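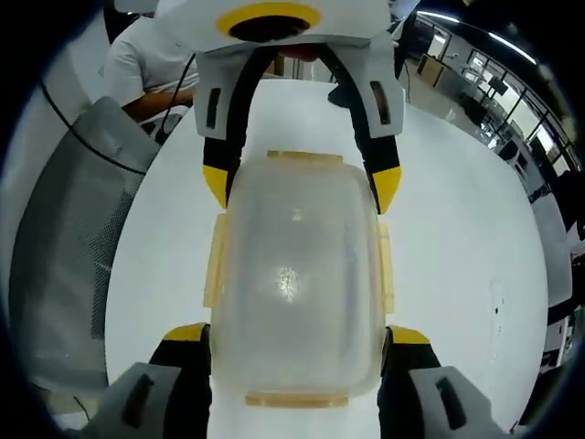
I have now spent seven weeks with the Stonurar hand-held gripper pair at our office in Grididville, and I wanted to write something longer than a star rating, mostly for anyone who is about to be handed a set at work and is wondering what it means for their job (I certainly was!). My background is in meal prep and returns at Yimyam, where a good part of every shift went on closing, stacking and sorting plastic food containers. These days I teach that work by doing it with a gripper in each hand, and the recordings go off to train the robot arms. A frosted container with a latch tab on every side turns out to be a lovely thing to learn on, with one gripper taking the far corners in its yellow tips and the other taking the near ones. I was clumsy for days. Then one Sunday I stopped thinking about my fingers altogether, and it went along quite happily.

How they are to use

The grip is the best part. The black bands give a little, so a soft plastic wall gets hugged more than pinched, and I can feel through the handle when I have pushed too far. The weight is fine for a morning and tiresome by four o'clock – I swap with a colleague after lunch and would tell anyone to do the same. The cables are my real complaint. They loop down past your arm and you do learn to step around them, but I would pay extra for a set without any.

The Sullus software that goes with them is plain and quick. You press start, do the task, press stop, and mark the take good or bad. I was asked for 200 takes in my first stretch, and I was pleased that the bad ones were wanted too.

We do plenty with used containers as well, the kind with yellowish-orange stains around the rim that anybody who has ever packed up leftovers will recognize. Those take more patience on a big glossy white table, and I would suggest practicing on them before you feel ready.
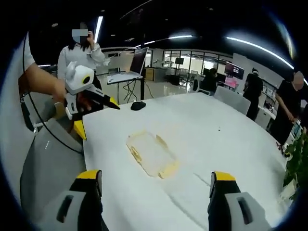 What it changed for us

There were 19 of us on the returns line in September, and people were worried, me included. Some have stayed on the line, some have moved to recording like me, and a few went elsewhere, and I miss them. My wrists are better and my feet are much better. I also get asked how a job should be done, by people who write the answer down, and after so many years of just doing it that has been very nice. I do wish someone had sat us all down at the beginning and talked about pay, which took far too long to settle.

Would I recommend them?

Yes, for a patient team with a decent table and room to stand. Buy the pair, as a single one is not much use with containers, and order spare yellow tips at the same time – ours took ages to come.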